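Simulator first, shop floor second

The Plorkix arm goes live on the second line at Avram in March, and the packing crew has already had plenty of time with it - on screen! Every shift has been through the simulator in the training room, and the sign-up sheet is full again for next month.

For anyone who hasn't been by yet, you sit down, pick up the controls and work from the gripper's point of view. It feels strange for the first few tries and then it gets kind of addictive. The crew has logged 372 practice runs so far, and the notes people scribble afterward have been pure gold for the Kuvance team setting up the real cell. 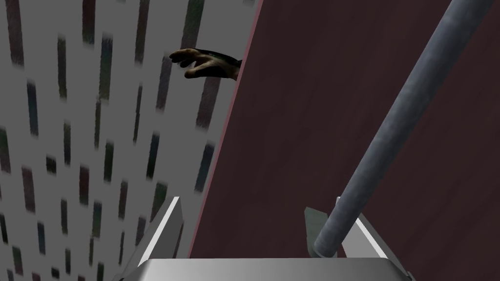 What changes on the line? The arm takes over the reaching and lifting at the end of the conveyor, the part of the job that leaves shoulders aching by lunch. The 2 packers on each shift move to setup, checks and clearing jams, and both roles come with paid training time. Rotation stays the way it is now.

We're especially happy that the stop rules came from the floor. Packers asked for a slower speed whenever someone is close to the arm, and that's going in from day one - great call, folks.

Prinora staff can book a simulator slot too. Bring your questions, and bring a sweater, the training room is freezing.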